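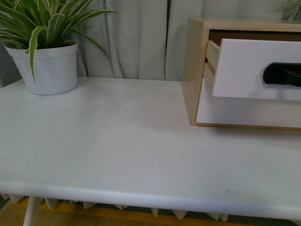
Figure 20. Head camera view, upper drawer partly open.

4.3 Checking drawer state estimation

Run this check after calibrating the head camera and before loading any motion plan.

1. Start the Tiremell perception node and wait for the status line to read READY.
2. Open the Drawer panel and select the two-drawer model.
3. Press Fit. The casing outline should settle on the side and top panels.
4. Compare the reported states with the view. For Figure 20 the correct result is upper PARTIAL, lower CLOSED.
5. Set the plant as an obstacle. Draw the box around the leaves as well as the pot.
6. Save the result as a planning snapshot.

Note: The handle may extend past the right side of the view. The fit uses the visible part only – do not enter a handle length by hand.

Note: A white drawer front on a white table gives weak edges. If the fit drifts, raise Edge Gain to 24 and repeat step 3.

CAUTION: Do not enable the arm while either drawer reads UNKNOWN. The planner treats UNKNOWN as free space.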